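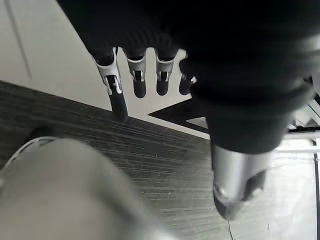 Servicing the hands on the Husgate unit today. It runs the dishwasher job, so the finger joints get checked every 200 cycles.

First the hinge pins. I move each finger by hand with the power off and feel for grit. One on the left hand was stiff. Cleaned it, one drop of oil, fine now.

Gloves next. They wear at the fingertips. A worn glove lets a cup slip, so I swap both at the same time — never just one.

After that I reset grip force. Cups get the low setting, plates the higher one.
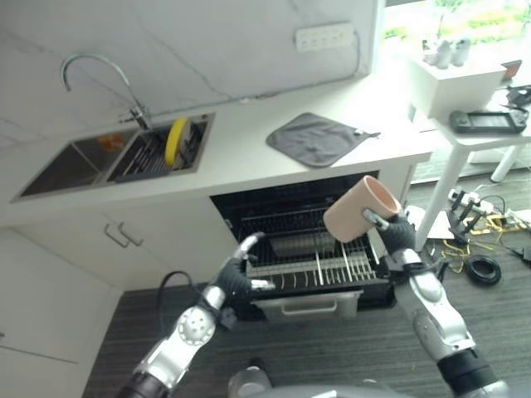
Benedicta Ofori: Do you redo the wrist zero after a glove change? Ours drifted 2 mm and kept catching the rack.

Yes, every time. Zero the wrist, then 50 slow closes before it goes back to normal speed.

Next check is at 400. I'll look at the cable ties then too.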